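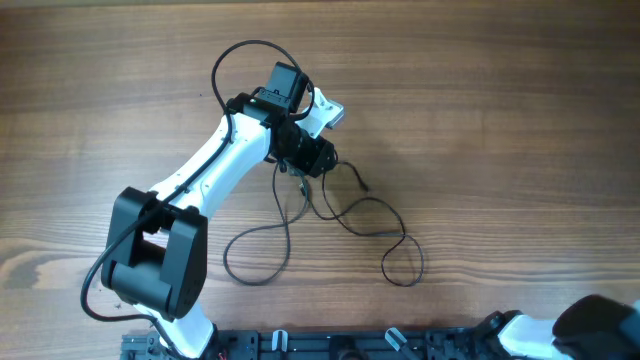 Photo: Sevim Şimşekoğlu

Review: the Mendomitz 40 folding anchor ball and riding light set

Boats, Kit and Gear

I have owned four anchor balls in my sailing life. Two blew away, one perished in a locker, and the fourth was a pair of black plastic discs that slotted together and came apart again at three in the morning. So when I say that I've been properly cheered up by a black ball on a bit of string, please understand where I'm coming from!

The Mendomitz 40 is a day shape and an LED riding light sold together in one bag. I bought mine in August from the chandlery at Clarnutley, paid 86 pounds for it, and used it for the rest of a long cruise on Vastisance, our elderly bilge-keeler. We anchor most nights, partly from love and partly because marina fees have gone silly, so it had plenty of use.

The ball first. It's a fabric one on a sprung frame, and it folds flat with a twist, like those pop-up tents, except that you can get this one back in its bag. I had the knack by the second evening. There's a stitched loop top and bottom, both with decent metal eyes, so you can hoist it on a spare halyard and tie the lower end down to the foredeck. Do tie it down. Ours spent one breezy afternoon in the Kaushik anchorage on the top line alone and whirled about like a mad thing, and although it came to no harm the halyard had a fine set of twists in it by teatime.

The size is right too. A lot of the cheap ones are closer to a grapefruit, and from any distance you may as well hoist a sock. This one can be seen properly from the far side of a decent anchorage - I rowed off to check, and was delighted.

Now the light, which is the part I'd buy again tomorrow. It hangs from its own clip, runs off a battery that charges by USB, and has a sensor that switches it on at dusk and off again in the morning. I'd expected the sensor to be the weak point. It never missed, not even on the gloomy evenings when I couldn't have told you myself whether it was dark. A full charge gave us five nights before the little warning lamp came on, and we topped it up from the chart table while motoring.

We hung it low, over the foredeck, and this made more difference than I'd have guessed. Our masthead light is perfectly good if you're looking up, but people coming home in a dinghy after supper ashore aren't looking up. They're looking along the water, and a light a couple of metres above the deck is right where they want it. Rostislav Doležal, who was moored two boats along from us for a week, found his way home by ours and then went and ordered one.

It's a kind light as well, a warm white that shines all the way round without glaring into the forehatch. I sleep up there, so I'm fussy. The old lantern was like trying to doze off in a dentist's chair.

A few grumbles, then. The bag is too small for both halves if either of them is damp, and at sea something always is. I now keep the ball in its bag and the light in a sock. The charging port has a rubber bung on a very thin strap, and I give that strap one more season at best. And the instructions are printed in pale grey, in tiny letters, on shiny paper, so Sevim had to read them out to me by torchlight while I held the halyard in my teeth.

I'd also have liked a longer line in the kit. You get enough for a small yacht with a low forestay and no more. We added a length of our own and whipped the ends, ten pleasant minutes in the cockpit with a mug of tea, but on a bigger boat you'd be off to the chandlery on day one.

The maker sells the light alone as well, and if you already have a ball you like, that's the sensible way to do it. I wouldn't bother with the ball on its own unless locker space is really tight. Ours is, so I'm glad to have it.

We covered 527 miles over the cruise with the set aboard, and it came through gales of rain, one dunking (the light floats, which I found out by dropping it) and a great deal of being sat on. The black has faded a touch on one side. The clip is as stiff as when I bought it, and the battery still holds its five nights.

Likes: folds flat, sensible size, brilliant dusk sensor, gentle on the eyes.
Dislikes: mean bag, flimsy bung, short line.
My score: 95 out of 100, with the missing five for the bung.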